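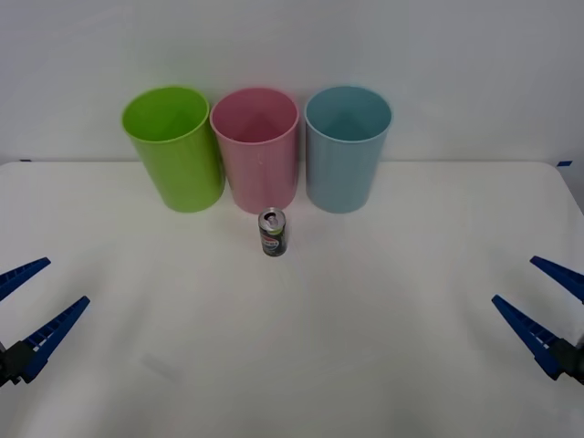 Label Diary: Entry for July

The office opened at 8 a.m. to receive the test pressings of the second Saithong album, Stullbridge, from the plant at Clotham. Of the 7 sets delivered, one was retained for the archive and the remainder distributed to the band and to the mastering engineer, Wiroj Wannasri. Mr Wannasri reported by early afternoon that side B of his copy carried a faint click in the opening bars of the third song. The plant has been notified and a replacement set requested.

The initial run is confirmed at 1000 copies on black vinyl, with a further 200 on coloured vinyl reserved for mail order. The colour of the latter remains to be settled. Dilani Sultana has asked that the decision be made before the sleeve goes to print, as the spine lettering is to match.

Advance orders closed at midday at 3098 across all formats, download included. This exceeds the final figure for the first album, and the question of a second pressing was accordingly raised. It was deferred until the reviews are in.
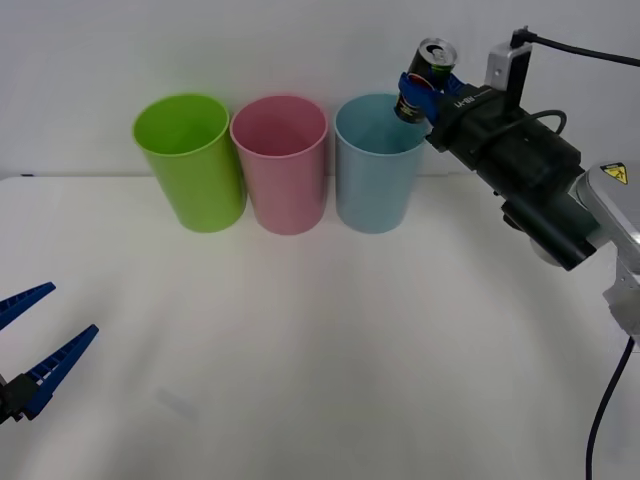

Three cups: green, pink and blue.

The video for the lead single, "Stinov", was viewed in rough cut at 3 p.m. with its director, Nosipho Mabuza, in attendance. The label has requested two changes: a shorter title card, and the restoration of the final chorus, which had been faded early. Ms Mabuza agreed to the first and will consider the second. The band's singer, Thitima Sriwong, favours the fade — a view recorded here at her request.

Surachet Suksawat has circulated a revised itinerary for the spring tour. The regional theatre dates stand. The closing night has been moved to a smaller hall, and ticket holders will be advised by email once the venue has countersigned.

Outstanding at close of business: the publishing split for the fourth song, the barcode for the cassette, and a reply to the plant regarding freight.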